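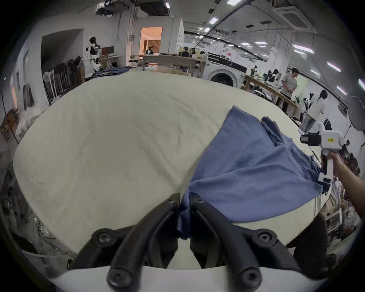 Blue cloth on a padded table

Plikevel Four-Station Voting Booth

Item no. 184
Sold by Jukdale Election Supply
$403 each
Ships in one carton, legs and privacy panels included

The Plikevel is a freestanding voting booth with four writing stations arranged around a center post. It is made for polling places that need to seat a lot of voters in a small room and then get the room back the same night. One booth takes up a square of floor five feet on a side, not counting the space voters stand in. Leave at least three feet clear on all four sides, more where a voter line passes behind.

Each station has a flat writing surface, a pen holder and a clip for the sample ballot or instruction card. The surface is wide enough for an 8.5 by 17 inch ballot laid lengthwise. Counties that print on 19 inch stock can still use the booth, but the bottom of the ballot will hang over the front edge while the voter marks the top. Order the deep shelf (see Options) if that bothers you.

Privacy panels are gray corrugated plastic and slot into the center post. They stand 20 inches above the writing surface. The panels are blank on both sides. We can print a county seal or "Vote Here" text on the outside faces, but check your state's rules on signs inside the polling room before you order printing.

Setup

One person can put up a booth, two is easier. Stand the carton upright, slide the post out, and open the legs until the collar clicks. The four shelves hook on next, opposite sides first. If you hang two shelves on the same side the post will lean and you will have to start over. Panels go in last.

There are no loose bolts and you don't need tools. The leveling feet turn by hand and have half an inch of travel, enough for most gym floors and church basements. On carpet we suggest the wide foot.

Takedown is the same in reverse. Check the pen holders before you fold the shelves – a pen left in the holder will crack it.

What's in the carton

1 center post with folding legs
4 shelves
4 privacy panels
4 pen holders (installed)
4 card clips (installed)
1 setup card, English and Spanish

Pens are not included. Neither are lights. The clip-on battery light sold for the older two-station booth fits this one as well.

Specifications

Stations: 4
Writing height: 36 inches
Packed size: 40 x 24 x 9 inches
Packed weight: 42 pounds
Shelf load: 25 pounds per shelf, evenly spread
Legs: steel, powder coated
Shelves: molded polyethylene
Panels: corrugated plastic, gray
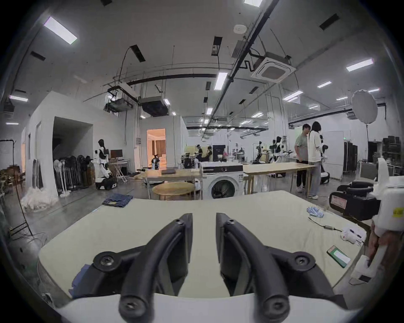 The writing height above is for standing voters. For seated voters you need the Plikevel Low, a separate single-station booth with an open front and 28 inches of knee clearance. It can't be made by shortening the legs on a four-station unit, and we don't sell a kit to do that. Most buyers order one Low for each polling place along with however many four-station booths the room calls for.

How many to order

State rules come first. Some states set a minimum number of booths per registered voter, and your state office will have the current number. Where there is no rule, our usual starting point for a full paper-ballot precinct is two four-station booths for every 1,000 voters expected in person on the day. Go up from there for a long ballot. Judicial retention pages and local measures slow people down more than the top of the ticket does.

Kastitz County bought 162 of these booths over two budget years. Godfrey Khaemba, the deputy clerk, sent us the following after their primary:

"We replaced the suitcase booths in all the large precincts and kept them in the small ones. Setup time went down. The complaint we got from poll workers was the carton, which doesn't survive many trips in a county truck. We have since ordered the bags. The clips are better than tape for the sample ballot. I would like the panels a couple of inches higher."

The taller panel is now available and is listed below.

Options

Phan carry bag. Nylon, two handles and a shoulder strap, with an ID window for the precinct number. Holds one complete booth. Recommended if you move booths more than twice a year.
Deep shelf. Adds three inches front to back. Must be ordered with the booth, as the hooks are different.
Tall panel set. 24 inches above the writing surface. Fits all Plikevel four-station booths, including ones you already have.
Wide foot, set of four.
Panel printing, one color. Minimum 10 booths.

Storage and cleaning

Store flat or on edge, no more than six cartons high. Keep them out of direct sun, which turns the gray panels yellowish over a few seasons. Wipe shelves with a damp cloth and mild soap. Ballpoint comes off with rubbing alcohol. Don't use alcohol on printed panels.

Replacement parts are sold singly. Have the date code ready when you call; it is molded under each shelf.

Ordering

We take purchase orders from county, city and town offices, school districts and unions. Orders for November elections should reach us by the end of August. After that we ship from whatever is on the floor, and the deep shelf is usually gone first.

Booths can be returned unused within 30 days. Printed panels can't be returned.

For quotes on 20 or more, or to borrow a sample booth for two weeks, ask for Makis Zacharopoulos in municipal sales. The phones are answered from 8 a.m. to 5 p.m. Central, and until 9 p.m. on general election night.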